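We use cookies to remember your settings and to count visits. By continuing to read you accept our cookie policy. Accept | Settings

Wood grain

Last changed 19 July 2024
Shares 788 | Comments 2

Wood grain is the arrangement of the fibers in wood, and also the pattern which this arrangement makes on a cut surface. The word is used in several senses that are near to each other. A carpenter who says that a board is hard to plane "against the grain" speaks of the direction of the fibers. A buyer who says that a table has a beautiful grain speaks of the lines and colors that can be seen. A third use, in expressions such as fine grain and coarse grain, refers to the size of the pores and is called texture in more exact writing.

The grain has influence on almost everything that is done with wood: how it is split, sawed and planed, how it carries a load, how it takes glue and varnish, and how it changes its size during the year.

Origin in the tree

A tree in a climate with clear seasons adds one layer of wood under the bark in each growing season. The wood made at the beginning of the season is called earlywood. Its cells are wide and have thin walls, because the tree has to move much water to the new leaves. The wood made later is called latewood and has narrower cells with thicker walls. In many species the latewood is darker, and the border between the latewood of one year and the earlywood of the next is the line that we see as a growth ring.

In the tropics, where the seasons can be weak, the rings may be unclear or missing. Such woods still have a grain, but its lines come from other features, for example from bands of softer tissue or from fibers that change direction.

Most of the cells in a trunk stand upright, parallel to the length of the tree. A smaller part of them lies across, from the center toward the bark, and forms the rays. In oak the rays are large and can be seen easily on some surfaces as shining flakes. In pine and poplar they are too small for the naked eye.

Hardwoods, which come from broad-leaved trees, have vessels, and a vessel that is cut across is called a pore. If the large pores are collected in the earlywood, as in ash and oak, the wood is ring-porous and its pattern is strong. If the pores have similar size and are spread over the whole ring, as in maple and beech, the wood is diffuse-porous and the surface looks more even. Softwoods have no vessels.

Surfaces and ways of sawing

A trunk can be cut in three main directions, and each gives a different surface. The cross section, or end grain, shows the rings as circles or parts of circles. The radial surface goes through the center of the trunk and shows the rings as straight lines that lie close together. The tangential surface touches the rings from the side and shows them as arches, flames or long ovals, which carpenters call cathedrals.

Plain sawing is the simplest method in the sawmill. The log is cut in parallel slices, and most boards show the tangential pattern at least in the middle. The method loses little wood and gives wide boards, but these boards are more inclined to cup when they dry. In quarter sawing the log is first divided in four parts, and each part is cut so that the rings stand nearly upright in the board. The boards are narrower and more expensive, and they stay flatter.

Veneer may be sliced in the same directions. It may also be peeled from a turning log in one long sheet, in the manner of paper coming from a roll. Peeled veneer often has a wide and restless pattern that does not appear in sawed boards. It is common in plywood.

Types of grain

Straight grain runs parallel to the length of the board. It is the easiest to work and the strongest for its weight, and it is chosen for tool handles, ladders and chair legs.

Spiral grain appears when the fibers wind around the trunk. A light spiral is present in many trees. A heavy one makes the boards twist in drying.

Interlocked grain is a spiral that changes its direction every few years, first to the left and then to the right. It is frequent in tropical woods. On a radial surface it gives bands which look light or dark according to the position of the viewer. Such wood splits badly, and the plane tears it in one band while it cuts well in the next.

Wavy and curly grain have fibers that go up and down like small waves. The effect is valued in the backs of violins and in the stocks of guns.

Irregular grain is found around knots, in forks and in burls. A burl is a swelling of the trunk with many sleeping buds, and its grain has no main direction.

Grain in tables and desks

For a top made from solid boards, the direction of the grain is normally along the longer side. There is a practical cause. Wood is nearly stable along its fibers and moves across them with the moisture of the air, and a top with the grain in its length will keep its length and change only in width. The maker must permit this movement. In older work it was done with wooden buttons that slide in a groove, and in newer work with slotted metal plates.

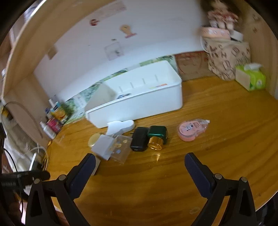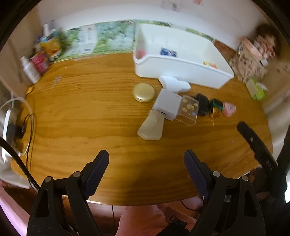 Wooden work surfaces with visible grain.

The finish decides how much of the grain reaches the eye. Oil and clear varnish fill the outer cells and let the light enter a little deeper, and for this reason the lines look darker and richer than on bare wood. A matte finish spreads the light and can be looked at from any side. A glossy one returns it in patches, and inside these patches the pattern is weaker, as on the honey-colored desk surface of the first picture, where the light lies in pale areas near the center. The tone also has its role. The table in the second picture is of a warm orange-brown, and a tone of this kind may come from the species, from a stain, from old varnish that has become yellow, or from all of them together. By the color alone it is rarely possible to say which wood one has before him.

Boards which are glued side by side to make a wide top can be ordered for appearance or for flatness. The old rule to turn every second board, so that the rings curve up in one and down in the next, is still taught, but many makers prefer to show the best face of each board and to fasten the top well to its frame.

Regional practice

In the hill district of Mondutari the grain was traditionally read before the tree was cut. Woodcutters removed a strip of bark as wide as a hand and looked at the small cracks in the surface below, which follow the fibers. A tree with a strong spiral was left for firewood or for fence posts. The strip was closed again with clay if the tree was refused, although it is not known if this helped the tree.

On the coast at Orkness there was little local timber, and furniture was made from mixed wood bought from ships. The painters of the town developed a way to imitate oak on cheap pine, with a brown glaze pulled by a steel comb. The work is called Orkness graining. Doors and chests with it are found in many houses of the area, and some of them show the comb marks going without any break across a joint, where real grain would have to stop.

The sawmill at Atinga kept a collection of sample boards for its customers, at the end some 1,000 pieces, each planed on one face and left rough on the other. When the mill was closed, the collection was divided. The larger part went to the technical school in Stamum, where the boards hang on iron hooks in the corridor and are taken down in May to be dusted and oiled. The remaining boards were sold with the machines.

Working with the grain

A plane or a chisel should move in the direction in which the fibers rise toward the surface. If it is moved in the other direction, the edge goes under the fibers and lifts them before it cuts them, and the surface becomes rough. This fault is called tear-out. The right direction can be found by looking at the side of the board, or by passing a hand lightly over the face in both directions. Where the grain changes inside one board, a scraper or a plane with a steeper blade gives a better result.

Sanding is done along the grain. Scratches across it remain visible even when they are very fine, and stain makes them darker.

End grain takes in liquid much faster than the other surfaces. It becomes darker under stain, holds screws less firmly, and makes a weak joint if it is glued without other help. Cutting blocks for kitchens are nevertheless often made with the end grain upward, because the knife enters between the fibers and the marks close partly afterward.

Imitation

Printed wood grain is used on furniture boards, floors and wall panels. The pattern is printed on paper, which is soaked with resin and pressed on a base of particles or fibers. In the cheaper kinds the same knot comes back at regular distance. Better products have a surface pressed with small pores that follow the printed lines.

See also
Annual ring
Burl
Orkness graining
Quarter sawing
Veneer

Recently changed articles
Beeswax polish
Breadboard end
Clay oven
Stamum (town)
Tool handle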